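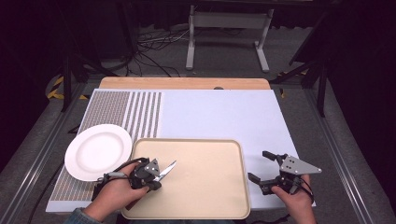

제7장 손이 하던 일

자동화를 다루는 책은 대개 공장 전경에서 시작하지만, 이 장은 급식 회사 겔티수스의 식기 정리 작업에서 시작한다. 클리스브리지 사업장에서는 점심마다 쟁반 300개를 정리하는데, 경영진은 이 일을 오랫동안 '단순 작업'이라고 불렀다. 단순하다는 판정은 그 일을 해 본 적 없는 사람이 내릴 때 가장 빠르다. 둥근 흰 접시 하나와 베이지색 쟁반 하나를 앞에 두고 양손에 검은 그리퍼를 쥐어 보면 사정이 달라진다. 손가락 열 개가 하던 일을 가느다란 금속 집게와 벌어진 검은 집게가 나누어 맡고, 손목 쪽으로는 케이블까지 늘어진다. 접시의 넓은 테두리 어디를 잡을 것인가 하는, 평생 고민할 필요가 없던 문제가 갑자기 회의 안건이 된다.

클리스브리지의 안건 목록은 실제로 길었다. 공정 담당 마르완 타누스는 작업자가 접시를 쟁반에 올리는 동작을 6단계로 나눈 표를 만들었다. 배식대에서 오래 일한 마라마 러더퍼드는 표를 읽고 나서 자기가 하는 일이 두 단계쯤 빠졌다고 했다. 접시를 들기 전에 기름기를 엄지로 확인하는 것과, 뒤에 줄이 밀렸는지 흘끗 보는 것이었다. 표에는 곧 칸이 추가되었고, 러더퍼드의 급여 명세서에는 아무 칸도 추가되지 않았다.

이 장에서 살펴볼 것은 바로 이 어긋남이다. 숙련은 기계에 옮기려는 순간에야 문서에 등장하고, 문서에 등장하고 나면 회사의 자산으로 분류되곤 한다. 작업자의 직함도 바뀐다. 클리스브리지에서는 1월부터 '식기 정리원'이 '동작 시연 담당'이 되었다. 명함을 받은 사람은 없었으므로 직함의 변화는 주로 근무표에서 확인할 수 있었다.

7.1절에서는 작업 분해의 역사를 간략히 다룬다. 7.2절은 시연하는 사람의 노동을 다루며, 손목의 피로와 반복 횟수, 그리고 '자연스럽게 해 달라'는 지시의 부자연스러움을 검토한다. 7.3절에서는 시언 물류센터의 단체협약을 읽는다. 협약의 해당 조항은 짧지만 그에 딸린 부속 합의서는 그렇지 않으므로, 수업 전에 미리 읽어 두기를 권한다.

핵심 용어: 작업 분해, 암묵지, 시연 노동, 직무 재분류

생각해 볼 문제
1. 타누스의 표에 빠진 단계를 러더퍼드가 알려 주지 않았다면 그 사실은 언제, 누구에게 드러났겠는가?
2. 자신이 매일 하는 손동작 하나를 골라 단계별로 적어 보라. 옆 사람에게 적은 대로만 해 보게 한 뒤 고칠 곳을 표시하라.

7.1 일을 쪼개는 사람들

작업을 나누어 적는 사람과 그 작업을 하는 사람이 같은 경우는 드물다. 보킨빌의 통조림 공장에 남은 작업 지시서 651장은 모두 사무실에서 작성되었다. 여백에 연필로 적힌 수정 사항은 모두 현장에서 나왔다.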